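Getting two grippers to tidy your tape: what worked on our bench

We have spent a good part of September at the Akstead shed swapping fingers on a pair of secondhand arms, and I can't remember when I last had so much fun with a roll of tape. If you're setting up something similar at home, I hope these tips save you an afternoon or two.

Start with things you already own. A dish rack is a brilliant test piece, all narrow gaps and thin rods, and a shallow cardboard box makes a kind partner for it. 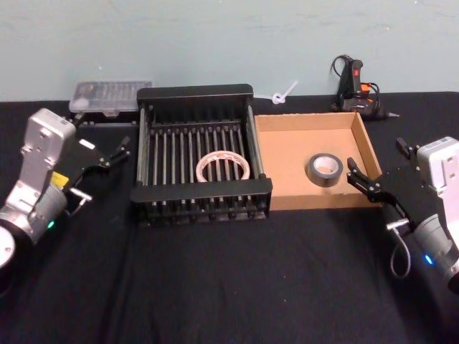

Tape is my favourite object for comparing fingers, as you can pinch the wall of the roll, hook the hole or squeeze the whole thing. Try more than one sort! We put the translucent roll in the rack, leaning on the rods, and the black duct tape flat in the cardboard tray, so each gripper has its own kind of trouble. The leaning roll wants a finger through the hole. The flat one wants a firm pinch on the rim, with the fingers coming straight down.

Use a plain dark cloth and pull it tight. A fold can tip a thin roll just enough to spoil a grip.
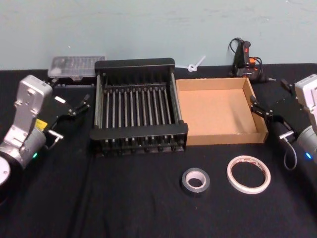

Keep your starting spots the same for every run. Chalk dots are fine on cloth and brush off later. I did 47 runs with the short Belhaj fingers and 47 with the long Esurell ones, and the long ones were lovely on wide rolls but a bit bendy on heavy ones. Four tiny squares of rubber glued to the tips cured most of that.

Set the closing force low and creep up. Ours went from 300 on the controller's own scale, and card crumples well before tape does. 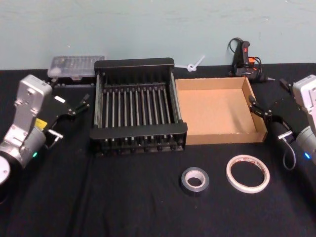
Kenza Soliman wrote in to say she had the same bendiness and got rid of it by slowing the last bit of the approach, with no rubber at all. She also swaps left and right fingers halfway through a session, so a worn pair can't flatter one arm. I tried the slower approach that evening and I'm a convert.

Last tip, and a big one: have a look from the wrist camera before you blame the fingers. Rods that seem well spaced from up top can look very crowded from down there, and you may want to turn the wrist a touch before going in.
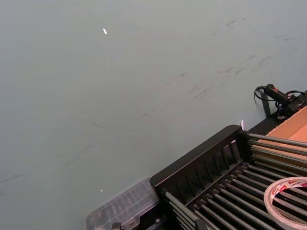 Wrist camera view: tape on the rods, clear box by the end of the rack.

Next up is the Lelside controller, once Moataz Ezzat has finished with it. Send me your finger shapes in the meantime, the odder the better!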